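Is the tile mat worth it? Folding laundry on the bed, take two

Print this post | E-mail this to a friend

Posted 27 Jan 2026

I have been suspicious of laundry advice for as long as I have done my own laundry. Most of it comes from people with a folding table, a window over the folding table, and shirts that are all the same shade of oatmeal. I have a bed. The shirts come off the rack, they land on the bed, and whatever gets folded gets folded there before I want to go to sleep.

So when a reader wrote in after my July post to say I should try folding on one of those tile mats, the summer kind you lay over the sheet to sleep cool, I filed it with the vinegar people and the tennis ball people. Then the heat in Lengate got bad enough that I bought a mat anyway, for sleeping. It never came off the bed, and by the fall I was folding on it whether I meant to or not.

Mine is a Nadar, bought at the market in Namatham. It cost 1289, down from 1393, and I don't believe for a second that anyone ever paid the 1393. The seller told me it would last ten years and cure my back. My back is the same. I'll report on the ten years when I get there.

The claim for folding is simple enough. A mattress gives under your hands, so when you press a crease into a sleeve the whole shirt sinks and the crease wanders. A mat of small hard tiles gives less. You get something between a bed and a table, and you don't have to own the table.

I'd say that is half true. The tiles do spread the pressure, and a cotton shirt smooths out on them better than it does on a bare sheet. But the mattress is still under there. Lean on one spot and the tiles dip with it, and if you are kneeling on the bed to reach the far side, forget it, everything slides toward your knee. Stand on the floor and work from the edge. I had to learn that with a stack of T-shirts that had been in order a moment earlier.

Dark things are where I notice the difference most. On my flowered sheet a navy shirt is a lump with flowers around it, and I lose track of where the hem is. Against plain tan and orange I can see the outline, and I can see when one shoulder is sitting lower than the other.

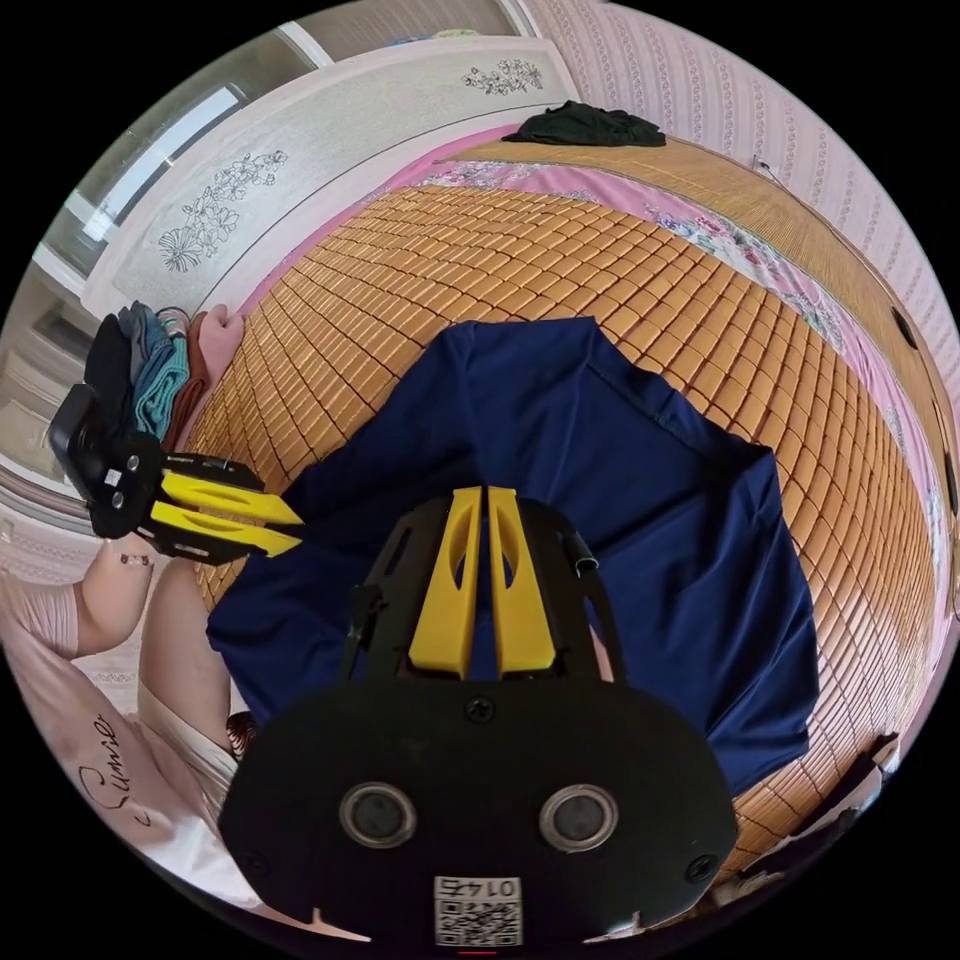 Navy on the mat. Still a bit wrinkled.

My method, for what it's worth, and it took me longer to settle on than it should have. Lay the thing out flat, front down if it has buttons. Pull the hem straight first and leave the collar for later, which is the reverse of what most of the folding videos tell you. They all start by fussing with the collar, and then they tug the hem and the collar moves. Bring one side in to the middle, lay the sleeve back down along the body, same on the other side, then fold up from the bottom in thirds. If it's a thick shirt, halves. I don't do the thing where it stands up by itself in the drawer. I tried that for a month and what I had at the end was a drawer of shirts lying down.

Smoothing with the flat of the hand works for most wrinkles if the shirt has not been sitting in the basket for days. If it has, no mat will save you. The reader who wrote in claimed she had given up ironing entirely. I haven't. Anything with a collar that I have to wear in front of people still gets ironed, and it gets ironed on the board, because I don't trust bamboo under a hot iron and I'm not going to be the one who finds out.

Now the complaints.

The tiles catch. I don't mean badly, but anything loosely knitted will find the one rough edge on the whole mat. I have a gray sweater with a pulled loop at the elbow to prove it, and that one gets folded on the armchair now. Go over the mat with your palm before you buy, and look at the cords on the back while you're at it. The cheaper ones at the market, the 261 kind in the bin by the door, had cords showing loose at the corners before they had even been sold.

Lint gets down between the tiles and stays there. Shaking the mat out the window gets rid of maybe half. The vacuum with the brush end does better. Wiping it with a damp cloth, which is what the label says to do, just moves the lint along to the next gap.

It also shifts. My sheet is a smooth one and the mat creeps toward the foot of the bed over the course of a load, so that by the time I get to the socks there is a wide strip of pink flowers showing at the top. A friend swears by Prorar grip strips for this. I bought a pack. They held the mat very well and they also held the sheet, and when I pulled the one up the other came too, along with the corner elastic. The rest of the pack is in the kitchen drawer if anybody wants it.

Did it save me time? I was told it would, so I set the kitchen timer on two loads, one on the mat and one on the sheet alone. Both came in under 30 minutes and I couldn't tell you that one was faster, as the second load had more towels in it. I would call that no result. The piles from the mat looked better, though some of that may be that I was paying attention for once.

If you already have a mat on the bed, fold on it, by all means. If you don't, I wouldn't go out and buy one for this. A firm blanket folded double gets you most of the way, and it won't eat your sweater.

Next time, fitted sheets. I have read six sets of instructions and I think five of them were written by people who ball theirs up and shut the closet door.

Print this post | E-mail this to a friend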